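Wivside Automation Forum > Standards and Practice > Electronics Disassembly Cells

Thread: Draft rule on part placement during desktop teardown

Pendmont_Bench
20/10/2024
Members are asked to comment on section 4 of the draft practice. It requires that every part removed from a desktop computer be placed in an assigned position in a fixture before the next removal begins. Stacking parts on the table is not permitted. The section also requires that the tower lie on its side with the panel off, and that the CPU socket lever remain raised until the processor is reinstalled.

The layout proposed for adoption keeps the drive, the processor, the memory module and the expansion card in separate holders beside the open case.
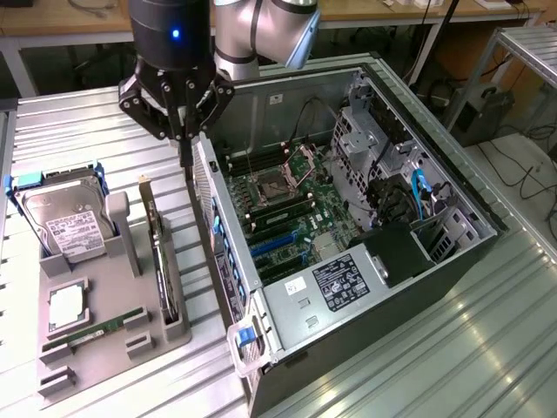 Guo objects to the wording on the socket lever. An open socket should be covered whenever work stops, and the draft does not address this. Guo also asks that the rule set a maximum idle time.

Pendmont_Bench
The point on covers is accepted and will be added. An idle limit was considered in June and set aside, as sites differ too much.

fotlow_cells
We cannot support the one-part-at-a-time rule as written. Our site logged 239 teardowns under it, and 26 were paused only because a holder did not suit the part. A written exception is needed for drives still in their caddies.

wivside_mod
Exceptions of that kind belong in the annex. Please submit text of no more than 70 words.

fotlow_cells
We will do so. Our objection to the main clause stands.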